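The Prekier system went into Room 6 in March, and by summer Xiaoqing Hou had stopped threading needles for anyone.

She had been a scrub nurse at Planenholm for 14 years. She used to stand close enough to Dr. Charvát to hear him breathe through his mask. He would put out his hand and she would fill it. Now he sat at the console across the room with his shoes off, and she stood beside the arms and watched the monitor like everyone else.

The closing was the part that had changed most. On the new setting the machine placed the stitches and Charvát kept one foot on the pedal that stopped it. He had stopped it six times that she knew of. Each time he had sighed, taken the handles, and done the next stitch himself, a little faster than he needed to.

"You still like it over there?" he asked her one afternoon.

"It's quieter," she said.

Her new duties were on a laminated card. Swap instruments when the light turned blue. Wipe the lens when asked. Log every override, with the time, on a tablet that sent the numbers to an office at Nullinier. The resident, who was supposed to be learning to sew, had a card too. Hers was shorter.

"When do I get to do one?" the resident asked.

Charvát said they would find her one. He had said the same thing the week before.

Xiaoqing checked the clock. In the old days she would have had the next suture loaded already, and he would not have had to ask for it. She caught her right hand open at her side, holding the shape of a needle driver, and she put it on the edge of the cart.

"Three in," she said, for the log, and looked back up at the monitor.
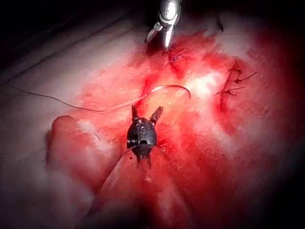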